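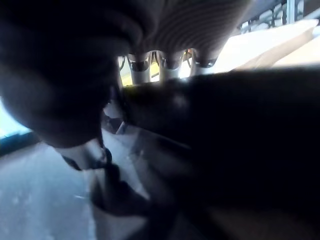
Teaching by demonstration is a way of getting a robot to do a job by showing it how. A person goes through the task while the robot's own cameras and joint sensors keep a record, and a learning program later works out from many such records what the arm and hand should do. It is one of the liveliest corners of robotics, and it's easy to see why - someone who has never written a line of code can pass on a skill they have in their fingers!

Hand guiding

In hand guiding, also called kinesthetic teaching, the teacher takes hold of the arm and moves it. The motors go slack enough to follow, and the path is stored. The teacher feels the weight and reach of the arm directly, which makes it a lovely way to learn what a robot can and can't do. Fingers are harder. Pushing a many-jointed hand into a good grasp while also holding up the arm takes more hands than most people own, and two arms at once usually call for a second teacher.

Remote control

In remote control, or teleoperation, the teacher stands apart and the robot copies. The controls may be gloves, handheld grips or a smaller copy of the arm, known as a leader. The Olel leader, designed by Akinyi Shirima, has the same joint layout as the arm it drives, so a beginner can be reaching for things within minutes. 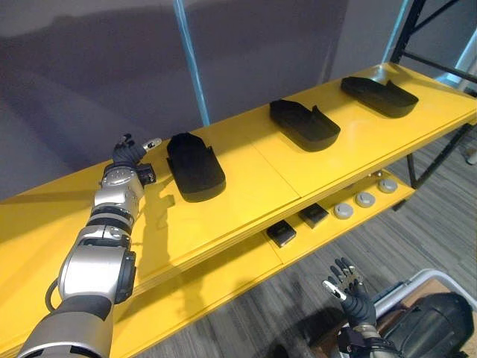 Shelf work is a favorite subject for this method. It asks for reaching over an edge, working at different heights and keeping two arms out of each other's way, all with everyday movements that a teacher hardly has to think about. The Sallow collection, put together by Lutfa Sarkar, holds 573 shelf demonstrations by 12 teachers, some of them only 29 seconds long.

What makes a good demonstration

Smooth, unhurried motion is easier to learn from than quick jerks. Variety matters as well: objects should start in different spots, and a fumble followed by a calm recovery is well worth keeping. Wrist cameras give a close view near the fingers but are easily blocked by the hand itself, so many setups add a head camera for the wider view.

See also: Estorero glove; Mollel grasp notation; Imitation learning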